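Gavcombe's cup robot goes back to work, with a longer checklist

December 1, 2021

GAVCOMBE — The robot arm that Drorel installed in its packaging test room in January is running again after two weeks of repairs, and the company says it has fixed the fault that kept stopping it. The people who have to look after the machine would like to see a few more shifts before they agree.

The job sounds simple. The arm picks up a plastic cup by the rim, carries it across a table and sets it down on a round pad. Drorel wants to know how its cups hold up to being handled this way, over and over, before it sells them to customers with automated lines. When the cell was announced, the company said it would need "almost no attention." It has needed plenty.

According to Roxana Crăciun, the technician in charge of the cell, the trouble was in the gripper. A finger had worked slightly out of line, and the arm kept recording a good grip when it had only brushed the cup. The supplier, Arnora, first blamed the software and sent 2 updates. Neither helped.

"I told them in the first call to look at the screws," Crăciun said. "They looked at the screws last."

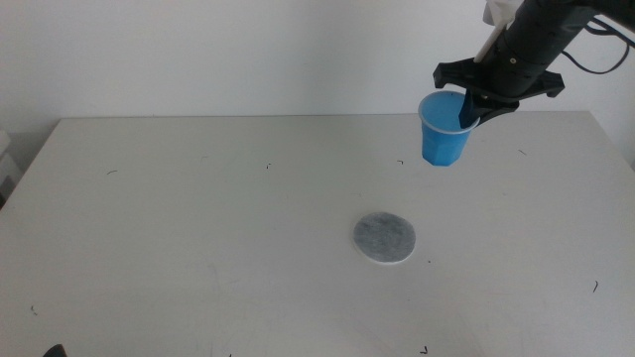

The arm holds a blue cup by its rim over the test table at Drorel's Gavcombe site.

Arnora has since replaced the finger and reset the home position, and it has handed Drorel a new care routine. The gripper screws are to be checked at the start of each shift. The cables get a look for rubbing where they bend, and the pad position is measured against a paper template. The whole routine has 8 steps and is done by hand, by a person, with the arm powered down. The old one had 2.

The tabletop is on the list as well. Crăciun wants it wiped more often than the routine calls for, and says small bits of debris and scuff marks make it harder to judge whether a cup has left a mark of its own.

Drorel would not say what the repair cost or how many test runs were lost. A company statement called the stoppage "a normal part of settling in," which is a generous way to talk about a machine that has been in the building since January.

Arnora said it stands by the design and has no plans to change the gripper on other cells. Asked whether the same fault could come back, the supplier pointed to the new checklist.

Crăciun is keeping her own log in the meantime — on paper, next to the power switch. A second cell, meant for the company's Chu line of lids, is on hold until she signs off on the first one. She has not set a date.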